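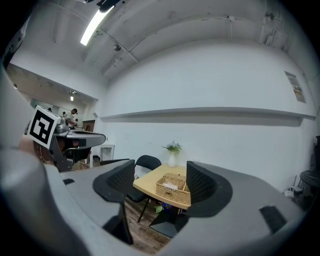
Harriet Baptiste brakes for apples. She has done it on highways and goat tracks, and once on the approach to a one-lane bridge with a milk tanker behind her, and after an afternoon of hearing her talk about it I drove home staring into every ditch. We'd sat down at a light wooden table, its top a pale honey colour, and she gave it an approving pat before she said anything about fruit. "Apple wood can come up a bit like this when it's fresh cut, then it goes pinker," she said. "I'm not saying this is apple! I just can't sit at a table without wondering what it was."

What Harriet looks for are wild and abandoned apple trees, the ones that come up from a core thrown out of a train window, or hang on beside a chimney after the house has gone. She started on the old road between Cliltholm and Trullotham, which she was driving twice a week for work, and where every autumn she saw the same red smudge on the same bend.

"I must have gone past it for six years," she said. "Then one day I was early, and I pulled over and climbed the fence and ate one. It was extraordinary. It tasted like an apple and a lemon and a bit of aniseed, and I thought, hang on, how many more of these are there?"

Quite a lot, as it happens. Her register now stands at 401 trees, each with a number, a sketch of the fruit cut in half, and a note on flavour that can be very frank. (Tree 62: "Wet cardboard. Lovely blossom.") In her best year she covered 3356 kilometres, nearly all of it on back roads and most of it at a speed that annoyed other people.

I asked how she tells a seedling from an old named variety, and she lit up.

"Position, first of all. If it's by a railway cutting or a rest stop, you'd bet on a seedling. If there are three in a row and a quince at the end, somebody planted that, and then I want to know who. You look for a graft union low on the trunk, a kind of bulge or a kink. Then you look at the fruit, and you look at it properly – the stalk, the basin around the eye, whether the core's open, whether the skin's greasy. Greasy skin is a wonderful clue."

The greatest find so far is the Hamdy, a flat-sided yellow cooking apple that local people over a certain age remember by name and that appears in no nursery list Harriet has been able to lay hands on. She'd heard about it from a retired school cleaner, who swore her grandmother's pies had been made from nothing else. It took four seasons to find one. It was behind the tennis courts at Brarley, half hollow, with a possum living in it and a bike chain grown right through the bark.

"I rang her from under the tree," Harriet said. "I took her a bag that night and she didn't say anything for ages, she just smelled them. Then she told me I'd picked them a fortnight too soon." 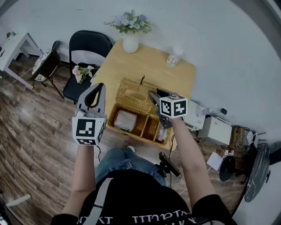
The Hamdy cooks down to a froth, like a good Bramley does, but keeps more of its perfume. Harriet thinks the Brarley tree could be up to 100 years old, and she wasn't going to leave it to luck and a possum. She took scion wood in winter, bundled it in damp newspaper in the bottom of the fridge, and grafted it in September when the rootstocks were moving. Nine out of twelve took. Those nine have since been cut for wood themselves, and there are Hamdys growing now in backyards right through the district, including one in a half barrel outside the Trullotham bakery.

Grafting is where she gets people in. She teaches it with a whip-and-tongue cut, a sharp knife and a roll of tape, and insists that anyone can learn it in a morning. "Practise on willow first. Willow's forgiving and there's heaps of it. Keep your thumb out of the road. One long pull of the knife, no sawing, and if you can see daylight between the two bits, do it again."

She told me she'd like to see 1000 rescued trees in the ground before she hangs up her knife. I said that sounded like a lot of digging, and she laughed and said that was what other people's teenagers were for.

There's an argument on the other side and she doesn't duck it. Feral apples can harbour codling moth and black spot, and commercial growers would sooner see them pulled out. Harriet has a good deal of sympathy. She won't graft from a tree with canker, she keeps her distance from working orchards, and she has twice told a grower about a bad tree near his boundary and helped him take it down. "It hurt, I won't pretend. One of them had a beautiful russet on it. But I've got the wood from a clean limb three kilometres away, same apple, so it isn't lost."

The earliest fruit is colouring already. When we spoke, on 2 Feb 2021, she had been out that morning to check a small striped apple near the Cliltholm water tower, one she reckons has a strawberry flavour if you catch it in the right week and none at all if you don't.

"Come out with me in a fortnight," she said. "Bring a hat and a bucket, and don't wear good trousers."

I've borrowed a bucket.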